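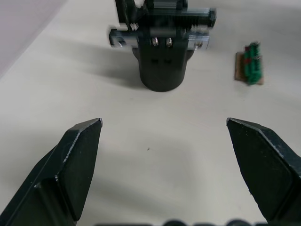 Two black gripper fingers, open.

Review: Beluron Dock Scheduler, after one season

We run a cross-dock in Hotcombe with 12 doors and a yard that holds fewer trailers than we would like. Until May we booked inbound loads on a shared spreadsheet and by phone. Beluron replaced both.

Setup took 11 working days, mostly spent cleaning up our carrier list. We had the same drayage company in there under 4 spellings. The import tool flags duplicates but won't merge them, so Dorothy Lightfoot did that by hand.

Day to day, the booking page works well. Carriers see open slots, pick one, and get a text with the door and check-in time. A late container can be pushed to the next open slot in two clicks, and the carrier gets a new text. Calls to the office before 9 a.m. have dropped a lot.
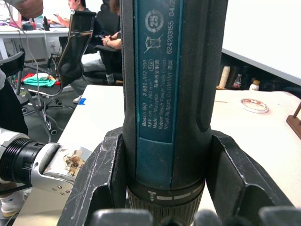 Marjorie Cropper, who read a draft of this, disagreed on the text messages: her drivers at Abdelaziz get them fine, but the dispatcher doesn't get a copy unless each one is added by hand, and she missed two moved appointments that way. Beluron support told her a dispatcher copy is planned. They gave no date.

Reports are the weak part. You can see dwell time by door or by carrier, but you can't put the two together without exporting. The export is a plain CSV and opens without trouble. Detention charges have to be worked out separately, and we still do those in the old spreadsheet.

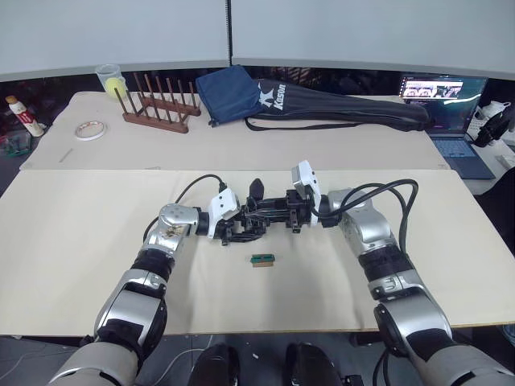
The yard map is better than I expected. Trailers stay where the gate clerk puts them, and the search box finds a container by its last few digits. It slows down once you have more than 170 units in the history view, so we clear that every week.

Price is per door, billed monthly, with no charge for carrier logins. We also tried Zodden, which had stronger reporting but wanted a two-year contract and charged for every carrier account.
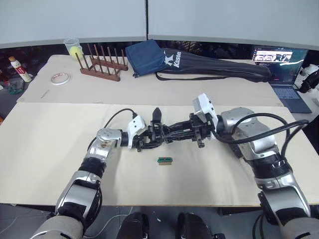

Support answers by email the same day. Phone support costs extra and we didn't buy it. The one outage we had lasted most of a morning, and the gate went back to paper until it was over.

We have renewed for another year. If you bill a lot of detention, ask to see the reports before you sign.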